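Jul 14, 2018

Function block library, Henao water station. Continued from the June notes.

Today I repacked the pump sequence block from Wududier so that it can be reused for the Gundus line. Two parameters were still written as fixed values inside the block; I moved both to the interface. 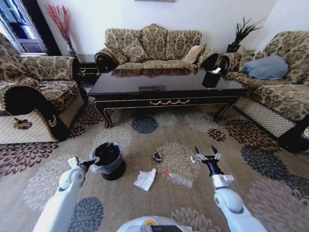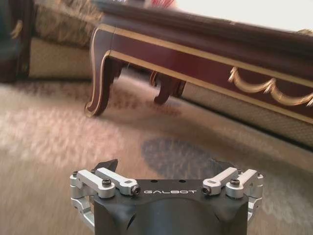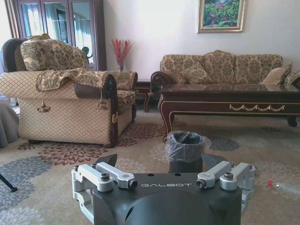 After reading the draft, Prolano replied that the alarm delay must also go to the interface, otherwise every site will make its own copy of the block again. I agree with this. They asked too why the tag list has 1,224 entries when the old one was shorter. The reason is the spare analogue inputs, which the import tool now writes out one by one.

Still open:

- 17 tags have no engineering unit
- restart after power loss is tested only in simulation
- the help text of the block is still the old one

I changed the version number to 2 and kept the former file in the archive folder. Please do not load it on the Gundus controller before the alarm delay is done. Tomorrow I start with the units.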